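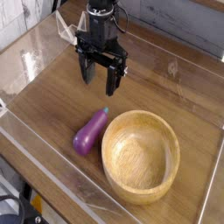 Are plastic play vegetables worth buying if you already own a wooden bowl to keep them in?

They are worth buying if you want pieces you can wipe down and don't mind a shiny finish.

## Voyle play vegetables with the Brumcombe bowl

I bought the vegetables and the bowl separately in February. The notes cover four months of use by two children, ages three and five.

**Finish.** The eggplant is the piece I checked most closely. The body is a saturated violet, smooth and glossy, with a small teal-green cap at the stem end. The gloss shows fingerprints under a desk lamp. It also makes the piece easy to clean — a damp cloth with dish soap took off dried yogurt in one pass. I have not tried the dishwasher, and the leaflet doesn't mention it.

**Shape.** One end is wide and bulbous, the other narrow. Laid on its side, it stays put on a level table. On a tilted tray it swings around the wide end and stops. My younger tester holds it by the narrow end and has no trouble.

**Weight.** My kitchen scale reads 50 grams for the eggplant. That is light for its size, and a drop from table height onto oak flooring left no mark on either.

**Bowl.** Round, wooden, and large enough that a child can reach in with both hands. Mine weighs 400 grams empty. It doesn't tip when a vegetable is dropped against the inside wall. The oil finish had gone dull by the third month, and I recoated it with Mostix board oil. One thin coat was enough. Wood and wet toys are a poor match, so dry the pieces first.

**Problems.** The leaflet is folded so tightly that the print has worn off at the creases. Voyle's replacement form asks for the batch number, and mine was on one of those creases. Imogen Staniforth lent me her copy, batch 206, which matched.

**Verdict.** The vegetables are good. The bowl is good but needs oil — budget for a small bottle. I would buy both again, and I would copy down the batch number on the first day.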